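Open day at the old Destelgate dairy

I'd been meaning to get over to the Destelgate open day for years, and this April I finally got my act together, packed a sandwich and took the 48 bus out of Geltberg. It drops you right at the gate, and by the time I'd found the sign-in desk there was already a line for the first tour (they take 20 people at a time, so come early!).

The tour starts in the old milk hall, which is all white tile and drains in the floor, and then you go up a very steep staircase to the aging room. Oh, the smell up there! Wheels of cheese on plank shelves right up to the ceiling, and a guide who clearly loves every one of them. She let us knock on a few with a little hammer and told us what to listen for. I heard a knock every time, but the woman next to me swore hers was hollow, and the guide got quite excited about it.

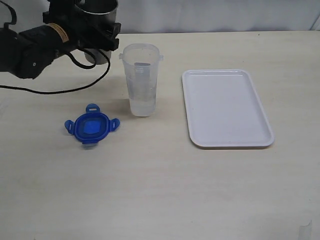

A steel cup, open day at Destelgate

Down in the yard they'd set up tasting tables, and I did them in completely the wrong order. I started with the Draltov blue, strong enough to make my eyes water, and after that the young cheeses didn't stand a chance. Start mild, work up, and have some bread in between – I went back for a second round and did it right. My favorite was a crumbly one with caraway that they only sell on site.

If you're planning to buy, bring something with a lid. I'd brought one paper bag, and the blue made itself known to the whole bus on the way home.
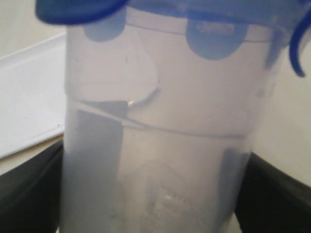 Getting there and eating

The bus runs twice an hour until early evening. There's parking too, but the lane is narrow and I watched two cars have a long standoff by the hedge. For lunch, skip the sandwich (I wish I had) and get the cheese soup at the Taipe café across the road. It closes at three, and they'd run out of rolls by the time I sat down.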